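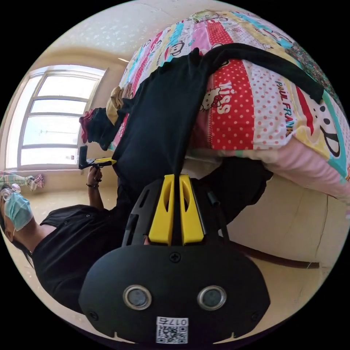
Handheld demonstration capture

Handheld demonstration capture is a way of gathering training examples for robot manipulation without using a robot. A person holds a gripper in each hand, or a single gripper for simpler work, and does an ordinary task with it while sensors on the tool record the motion and the view ahead of the fingers. A learning system is later trained on the recordings.

Cloth handling

Clothing is a common subject because fabric changes shape whenever it is lifted. In the Plidemura collection, garments are handled on beds in furnished rooms. One gripper can pinch a sleeve or hem while the other works elsewhere on the cloth. Patterned bedding is left in place, so a dark garment may lie over stripes, dots and cartoon prints.

Recording and review

The collection holds 3,000 recordings, of which 1,222 involve clothing. They were made in 53 homes in Prosden and Tolby. Each gripper carries a printed code that links its recordings to its calibration file. Reviewers discard a recording if tracking is lost for more than 5 seconds. Failed grasps are kept when the operator recovers and finishes the task.
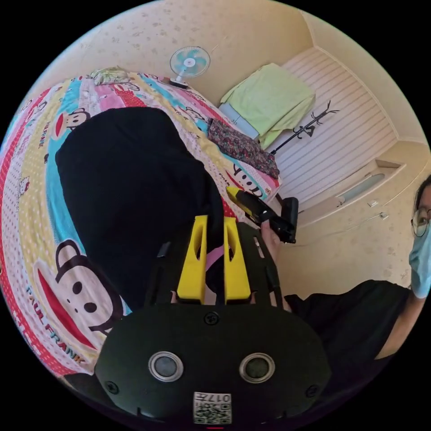 Does the person have to move slowly?

A steady, moderate pace is preferred. Fast motion blurs the images and makes the tool's path harder to recover, while very slow motion teaches the robot to hesitate.

See also

Imitation learning
Masri folding benchmark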